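Cell Inspection Checklist with Comments: KUKA Arm, Bin Picking Table
Lultesden site, Cell 203. Inspected 19 November 2024. Interval: every 400 running hours.
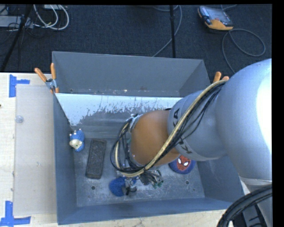

Arm over the metal bin, orange-handled clamps at the rear corners.

Before starting
Controller in manual mode, speed override at 10 percent or lower: OK
Emergency stop tested at pendant and at cell door: OK
Pendant hung on its hook when not in hand: NOT OK
Comment: Pendant was on the floor behind the table with its cable looped on the carpet. Step hazard, and the screen scratches easily. Fit a hook on the Kelline frame.

Bin and table
Bin clamped at both rear corners: OK
Clamp tips seated on the bin edge: OK
Bin floor free of sharp burrs: OK
Comment: Floor is scuffed and stained but smooth to a gloved hand. Both round holes left open.
Rust: MONITOR
Comment: Small specks along the lower edge of the rear panel. Wipe down, look again in March.
Blue position tape in place on the tabletop: OK
Comment: Replace any piece that lifts. Do not move the tape without re-teaching the bin frame.

Arm and cables
Hose and cable bundle free to move through full wrist travel: MONITOR
Comment: The loop left of the wrist is large. It cleared the bin wall by 60 mm at the lowest pick. Shorten it one tie point and run the path again at low speed.
Tan hose checked for chafing at the forearm: OK
Corrugated cables at lower arm, no splits: OK
Axis covers, no oil: OK

Gripper
Mounting screws to torque mark: OK
Green connectors fully pushed in: OK
Finger wiring clear of the pinch points: NOT OK
Comment: One black wire had slipped out of its guide. Put back and tied. Check again after the first shift.
Cycle counter read and reset: OK
Comment: Finger pads are due at 2000 cycles. Order from Talukder, two sets, old part number still works.

Floor area
Loose cables behind the table routed or covered: NOT OK
Comment: Same finding as last time. Hurnau has the cable ramp on order. Until it is fitted, enter from the front only.

Result: released for automatic running with the open items above. Copy of this sheet goes in the cell folder.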